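Varkureck packing tape, clear, 2 inch

Item no. 2854
Sold by the roll or by the case
In stock at Anovgate, ships same day if you order before noon

General purpose clear tape for moving boxes, parcels, storage totes. Sticks to plain cardboard and most recycled board. Not for freezer use. Not great on dusty boxes either, wipe them down first.

2 inches wide, 168 feet per roll. Standard core, fits the Zinetti hand dispenser and pretty much any other pistol grip one. Dispenser not included with single rolls, comes free with a full case while we have them.

Case price is on the order form. Mixed cases OK (clear, white, tan), just put the split in the notes box. Paper tape is on it's own page.
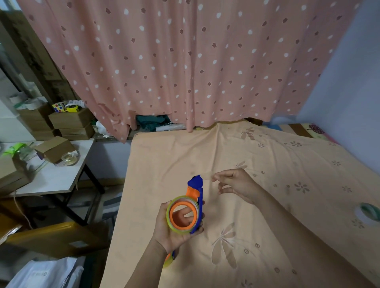
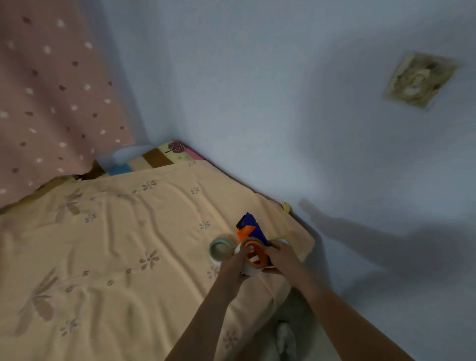
Tape out on the peach sheet, both photos.

Quick tips
Fold the end under a quarter inch when you stop, saves picking at it later.
One strip down the middle seam, then one across each end. Heavy boxes get two down the middle.
Store rolls flat, out of the sun. A hot garage in August will make the glue ooze.
Tape won't let go of the roll? Bring it indoors for an hour and try agian.

Bulk orders
Over 3000 rolls, email Rostyslav Semeniuk for a quote. Lead time is longer on white. Pallets go out with Ruotsalainen Freight, liftgate extra, tell us up front if you need one.

Returns
Unopened rolls only, keep the packing slip. Case orders, we take back full cases, no part cases. You pay the postage unless we sent the wrong thing.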